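Unit 10: Working Rules for Shared Bench Arms
Instructor: Chaminda Sikder

These notes cover the marker exercise, in which the gripper closes on the cap of a marker taped to a white surface. Read them before your lab slot. 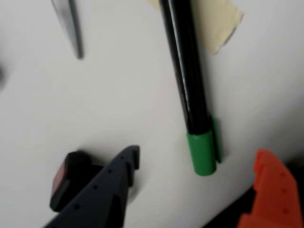 Before power-on

Clear the surface of anything the task does not call for. Metal tools, blades and rods go back in the drawer. A loose object near the fingers can be knocked or pinched on the first move.

Check the tape. Press down any corner that has lifted. If the tape is torn close to the marker, replace it.

Look over both fingers for cracks around the holes and at the tips. A cracked finger is swapped out and the swap goes in the log.

During a run

Two people at the bench, one with a hand at the stop button. The person at the stop does nothing else.

Hands stay off the surface while the arm is enabled. To move an object, stop the arm, wait for the operator to say "clear," then reach in.

Start at 10 percent speed. You may go to 24 percent after your first clean run has been signed off. The Arkau bench has its own limit, posted on the stand.

After a run

Park the arm, disable it, and write down the result, including failed grasps. Blurred camera images are kept and marked "blurred" in the log. Do not delete them.

Reading for Sunday: Piltow handout, page 19. Bring one question on stop distances.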